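Chapitre 3
Choisir une pince : essayer avant de comparer

Vous voilà arrivés au chapitre que nos étudiants attendent en général avec le plus d'impatience, et je les comprends fort bien ! Jusqu'ici, nous avons parlé de cinématique, de repères, de matrices de passage (il le fallait, croyez-moi), mais une main qui saisit un objet, c'est tout de même autre chose qu'une équation sur une page.

Quand Niamh Lynch et Kathleen Conneely ont monté le premier banc d'essai de l'atelier Wellstead, elles disposaient de deux modèles à doigts parallèles, la Seltia et la Stirkach, et d'une conviction partagée : la fiche technique suffirait à les départager. Course des doigts, effort de serrage, masse, tout y était. Au bout de 20 prises avec chaque modèle, elles avaient rempli un cahier entier de remarques dont aucune ne figurait sur la fiche : un poignet qui fatigue, un doigt qui masque l'objet au mauvais moment, un marqueur qui sort du champ dès qu'on tourne l'avant-bras.

C'est de ce cahier que nous partirons. Vous y trouverez des hésitations et même quelques ratures, que j'ai gardées avec plaisir, tant elles apprennent à lire un essai.

3.1 La pince tenue à la main

Avant de fixer une pince au bout d'un bras, prenez-la donc en main. Tenez-en une de chaque côté, approchez-vous de la table et fermez lentement les doigts sur un objet simple, de préférence cylindrique. Les cubes à marqueurs donnent la pose de chaque pince dans le repère de la caméra ; veillez à ce que vos avant-bras ne les cachent pas. Travaillez debout, sans vous presser, et notez tout de suite ce qui vous gêne.

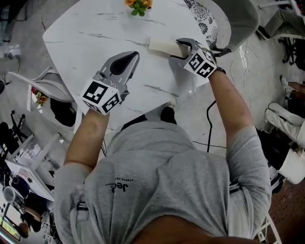 Figure 3.1. Saisie d'un objet cylindrique avec la pince droite, vue de dessus.

3.2 Ce que l'on mesure

Un essai de 900 secondes produit bien plus de données qu'on n'en lira jamais. Nous retiendrons d'abord l'ouverture des doigts, puis la pose de la pince à l'instant du contact. La méthode Ó Dubhghaill, exposée dans les pages qui suivent, permet de relier ces deux grandeurs.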